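Cold drinks and one clean counter

January 15, 2019

We moved to the flat in Preston in May, and I still learn how to keep a small kitchen in summer. My rule is simple – before I put anything away, I clear the counter first and wipe it.
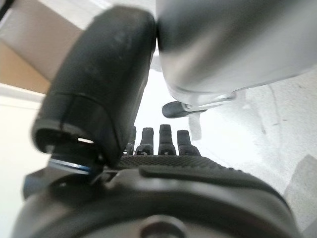 What goes in the bottom drawer

The drawer slides out low, so I use it for cans. I lay them on their sides, because standing they fall when I close it. The oil stays on the white counter, near my hand when I cook. I used to keep it beside the stove, but it was too warm there. 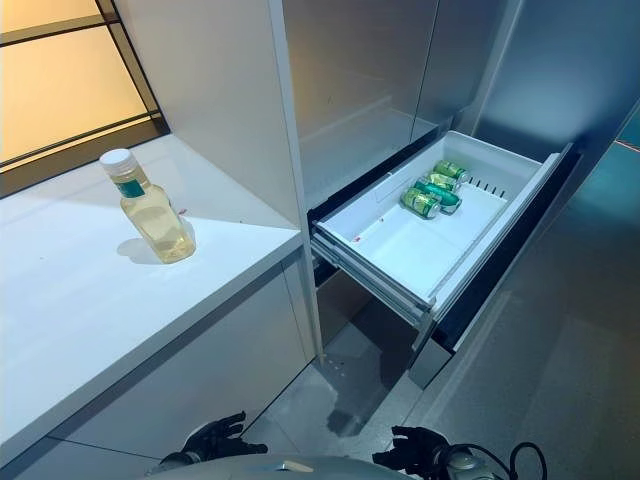 How long can I leave cans in the freezer drawer?
I leave mine for 30 minutes and set the timer on my phone. After that they move up to the fridge shelf. Once I forgot 2 of them for a night, and I was cleaning until lunch.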